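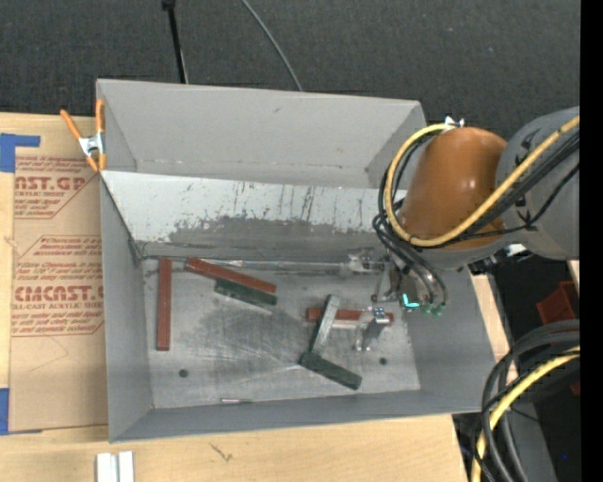 Whether machines can do household or shop-floor chores yet depends mostly on which chore you pick. Bin picking is my usual test. A person takes parts out of a box all day while thinking about lunch. A robot arm has to find each part, choose one that can be reached, get hold of it without wedging it under its neighbour, and keep clear of the walls.

I have been keeping notes on this since May. The parts are coloured rectangular bars, and for software they are awkward company. Two bars lying flush along their long sides look like one wide bar. A bar with another across it shows only its ends, and the vision code has to decide whether those ends belong together. A scuffed metal floor doesn't help, as bright scratches produce edges where there are no parts.

My log stands at 737 attempted picks on mixed bars. I sort failures by cause, and 41 were collisions with a bin wall. Those bother me more than a dropped bar, which can simply be tried again. A bar against the wall leaves room for one finger and no room for the other. Tatsuya Kawaguchi suggested nudging such bars towards the middle before grasping. It works, at the cost of a second motion and a fresh look at the bin.

Cables are the other limit. An arm can often reach a pose on paper that its hoses will not tolerate, so the planner now rejects wrist angles I would use without a thought.

Upendo Mwaipopo, who ran the press line at Mellard, asked me whether she could have used this. For one type of bar, in a fixed bin, with somebody near enough to clear a jam: yes. For whatever turned up on the trolley that morning — no.

The kitchen is worse. A cutlery drawer is a bin of shiny, nested, unsorted parts, and the owner buys different spoons without telling you. I would put a robot on bars tomorrow. I still empty my own dishwasher.

Next job is the nudge routine, which currently treats both long walls the same and shouldn't. I also want to log grasp height separately from grasp angle.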